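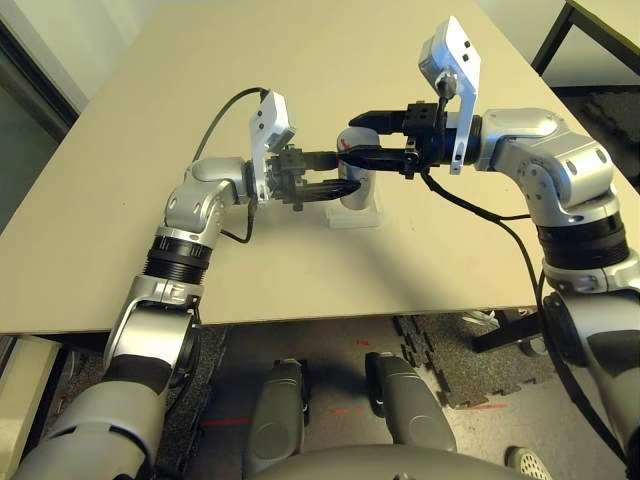
社团的双臂机器人在桌面操作练习中，两只夹爪之间是一个银色小圆柱。

我在宁科姆中学的机器人社待了两年，职务是指导老师，实际工作是签借用单和催人关灯。今年社里报名了杰登杯的桌面操作组，我因此有幸看了一个寒假的“拿东西”。

以前的比赛可不是这样。以前的机器人要投篮，要撞人，要在观众席的尖叫里掉一个轮子。家长爱看，校长也爱看，宣传栏里的照片张张有气势。现在呢？两条手臂伸到桌子中间，慢吞吞地凑近一个小东西，像两位亲戚在饭桌上推让最后一块排骨。校长来看过一次，站了一会儿，问什么时候开始。学生说，已经开始了。

可我要替这种无聊说句话。

撞人的机器人，调好了马力，剩下的多半交给运气。拿东西不行。左手该夹多低，右手该让多少，线缆会不会绊住手腕，每一样都得有人蹲在旁边想。学生的练习记录写到了第1102条，我翻过，其中最常见的一句是“再来”。有一条写了整整一页，讨论手指应不应该先停半秒。我教了这么多年作文，没见过谁为一个逗号下这种功夫。

有同事说，这东西将来考试又不加分。确实不加。埃代尔那边的学校干脆买了现成的程序，装上就能跑，省下的时间拿去刷题，成绩也漂亮。我不敢说他们错了，我只是觉得，花钱请机器替学生动手，再请学生替机器领奖，这笔账算得有点绕。

杰登杯的评分表也该改改。总分109分，速度占去一大半，“过程说明”只给2分，还不够买个错别字。学生们看完表，自然先把速度调上去，再想别的。我建议组委会把这两项换一换，哪怕只换一年，看看交上来的东西会不会像样一点。

建议信我已经寄了，暂时没有回音。社里倒是照旧，放学后灯还亮着，我还得去催。

2026年2月23日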